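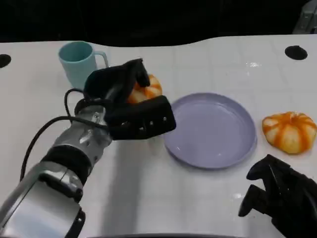 Nghĩa Bùi teaches the two-armed machine at Vason by driving it from a second pair of arms. "I move, it moves," he says. "Putting a pumpkin on a plate is dull work, so you learn quickly if your hands are steady." He does 47 runs before lunch and throws out almost 10.

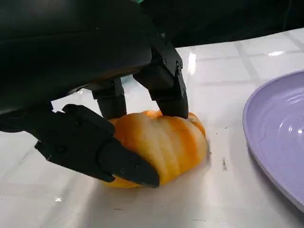 Three fingers on the roll, seen from the wrist.

The hand is harder than the arm, he says. "You can't feel the bread. You watch the fingertips and stop when the crust starts to give." New operators get 3 days of practice before anything is kept.

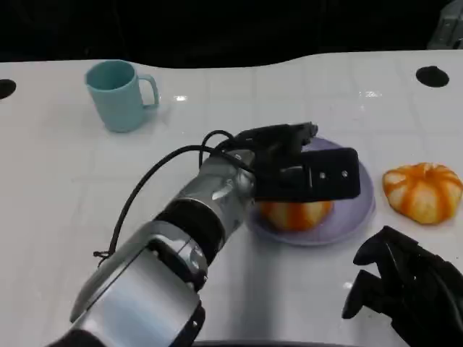

Left gripper over the plate, second pumpkin to the right.

Bùi used to guide the arms by hand at Cerkurero, standing beside them and pushing. He liked it - "you know where the weight is" - but his shoulders gave up after 40 minutes.

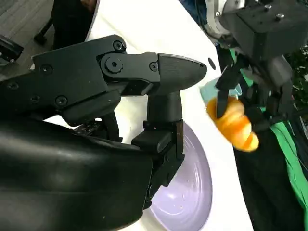

Working both arms together took him until November to learn. "One side always wants to copy the other," he says. He still slows down when they come close, and he asks new starters to do the same.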